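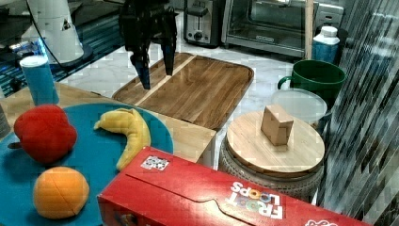

What is a fantasy story?

A fantasy story is a made-up story where things happen that could not happen in real life. There may be magic, dragons or talking animals. Some fantasy stories start in our world and some take place in a world the writer has invented.

How do writers make up a world?

Many begin with a map. Keith Sheehan drew the island of Zavis before he wrote a word about it. He put mountains in the north and a harbour town called Flirthorpe in the south. Then he asked himself questions. What do people eat there? Who is in charge? How long does it take to walk from one end to the other?
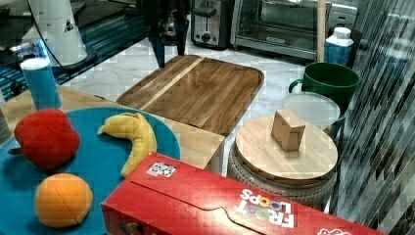

Does magic need rules?

Usually, yes. If a wizard can do anything at all, the reader has no reason to worry about her. In Zdislava Murín's book Clavix, a girl called Jin can open any lock by singing to it, but each time she does it she forgets one song for ever. Jin has to choose which locks matter.

Why are fantasy books so long?

Not all of them are. Clavix has 181 pages. Books for adults can have over 1,000, as the writer has a whole new place to explain.

Words to know

Quest: a long journey to find or do something.
Realm: a land ruled by a king or queen.
Series: a set of books that follow on from each other.

Try it yourself

Draw a map of an island. Give it three places with names. Write down one kind of magic that works there and one thing it cannot do.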